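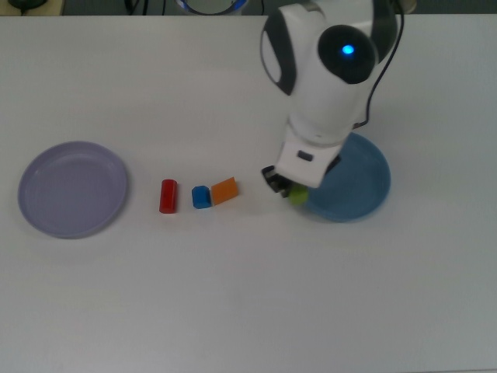 Mon 18 May

Long evening at the workshop, and a good one, so I'm writing it up properly while I still remember which changes were mine and which were Gareth's. Sheila, if you read this before you come in on your next turn, the part about the table offsets is the one you need, and the rest is me rambling.

Started by putting Badelero back to the settings we saved before the wrist came off. (For anyone new to the notebook: Badelero is the sorting program, Saliba is the arm. Cyril named them both and won't say why.) The old settings loaded fine but the arm came down 8 mm too far to the left on every pick. I spent a good while blaming the camera for that, moved the camera mount, moved it back, had a cup of tea, and then saw that the wrist had gone back on one bolt hole over from where it used to sit. So the arm was doing just what it was told, poor thing. I left the wrist where it is, as the cable has a much easier bend on that side, and changed the offset in the file instead. Old value is commented out on the line above in case somebody wants to go back.

The task is the same one we've been at for weeks: things on the table go to a plate, and the plate depends on what the thing is. Ball to the blue plate, blocks to the lavender one. It sounds like nothing at all when I explain it to my sister on the phone, and yet there's such a lot in it! The red cylinder wants a wider opening than the cube, the ball wants to be taken a bit below its middle or it squirts out forward, and the orange block is fine as long as it's lying by itself.

Which brings me to the orange block. When it's pushed right up against the blue cube, Badelero takes the pair for one long object and aims for the seam. Gareth thinks we should do it by color and split the blob wherever the color changes, and he had a version of that going on his laptop before he left for the train. I'd like to try something dumber first - nudge the pair with a closed gripper, look again, and carry on if there are two things where there was one. Roland did it that way on his pea sorter and swears by it. Both are worth an evening. I've put Gareth's version in its own branch, called split-color, and haven't touched it.

Grip force next. We had it at 689 on the controller's own scale (it's a raw number, don't go looking for newtons in it), which is what Gareth set for the wooden spools back in the winter. Far too much for the ball. I brought it down in steps and stopped at 470, where the ball came up and stayed up through the whole swing over to the plate. I did twelve picks of the ball at 470, starting from different spots on the table, and it dropped one, right at the far corner where the arm is nearly stretched out. I suspect the fingers come in at a slant out there. I haven't tried 470 on the cylinder for more than a couple of goes, so please don't take it as settled for everything.

Lowering onto the plate is nicer than it was. I added a pause just above the rim height and slowed the last stretch right down, and the ball no longer goes rolling round the plate like a roulette wheel when it's let go. It costs a little time on each cycle and I think it's well worth it. The pause is called settle_before_release in the file, and it only applies to the ball for now.

A word on light, which I know I go on about. With the ceiling lights alone the shadows are soft and the table reads as clean white. With the bench lamp on as well, the cylinder throws a shadow that Badelero is quite happy to call a fourth block, and it went off to fetch it twice, so very politely. Please leave the lamp off when the arm is sorting, or turn it to the wall.

The new finger pads from Ellell came in the post. They're softer than the ones we have and a touch thicker, so the closed position will need setting again if we fit them. I've left them in the bag on the shelf under the kettle. I would rather get one clean week out of the present pads first, so that we know what we're comparing with.

Cyril asked whether we're still bringing this to the Prenus open day in September. I said yes, and I meant it, though I'd like it to run with a child choosing where the blocks go, and children will certainly put them touching.

To do, in whatever order people get to them:

- Sheila: rerun the table calibration with the new offset and write the numbers in the back of this book, please, as well as in the file
- Gareth: finish split-color, try it on the orange and blue pair at a few angles
- Me: the nudge version, same pair, same angles
- Me again: cylinder at 470, a proper run
- Anyone: a longer tie for the cable on the right of the arm, it slaps the housing on fast moves

Powered down at the wall, and the key is back on its hook. There's half a lemon cake in the tin if it lasts.

Natalie L.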